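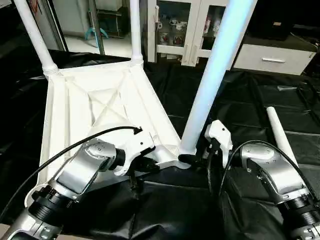 Wisberg Coast Journey
Operated by Bangera Travel
Product code: Vorix 14

The Wisberg Coast Journey is a 14-night escorted vacation by rail and coastal ferry, beginning in the old harbor town of Drurberg and ending at the beaches of Wisberg. It is intended for travelers who wish to see the coast at an easy pace, with long stays in each place and no overnight travel.

Itinerary
Guests spend the first five nights in Drurberg. The town grew up behind its sea wall, completed in 1711, and much of the center is closed to cars. A guided walk on the first full day covers the fish market, the customs house and the upper gardens. The remaining days are free, with an optional boat trip to the bird islands when sea conditions allow.

The journey continues by ferry along the coast. The crossing takes most of the day, and lunch is served on board. Guests then stay four nights in a family-run hotel above the bay, with footpaths leading directly from the grounds to the cliffs.

The final five nights are spent in Wisberg, known for its wide sands, evening concerts and covered promenade. Rooms are held in a hotel facing the water. The promenade is level for its entire length and is suitable for wheelchairs. Beach chairs may be rented by the day from the kiosks near the pier and are not included in the price.

Included in the price
Accommodation for 14 nights in a double or twin room
Breakfast daily and dinner on nine evenings
Ferry and rail tickets in standard class
Guided walk in Drurberg
Transfer of luggage between hotels
Services of a Bangera escort throughout

Not included
Airfare, travel insurance, local visitor tax, optional trips and drinks with meals. Guests requesting a single room pay a supplement, which is shown at the time of booking.

Luggage 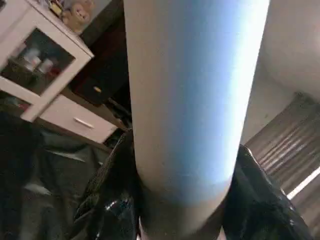
Each guest may check one main piece of luggage weighing no more than 50 pounds, together with one small bag to be carried by hand. The main piece is collected from the hotel room on the morning of departure and delivered to the next hotel the same evening. Items of unusual shape must be declared at least one week before travel. A large, smooth cylinder with a rounded end is measured along its full length and across its widest point, and both figures should be entered on the luggage form. Fragile items remain the responsibility of the guest.

Booking and payment
A deposit of $200 per person is required to confirm a reservation. The balance is due eight weeks before departure. Reservations made after that date must be paid in full. The deposit may be moved once to another departure in the same season without charge.

Departures
The season opens in March. Travelers in the opening weeks should expect cool evenings and reduced ferry service; the bird islands trip does not run until later in the spring.

Accessibility
The hotels in Drurberg and Wisberg have elevators. The hotel above the bay does not, and ground-floor rooms there are limited. Guests who need one should state this when requesting a reservation.

Prices and conditions valid from 9 September 2024.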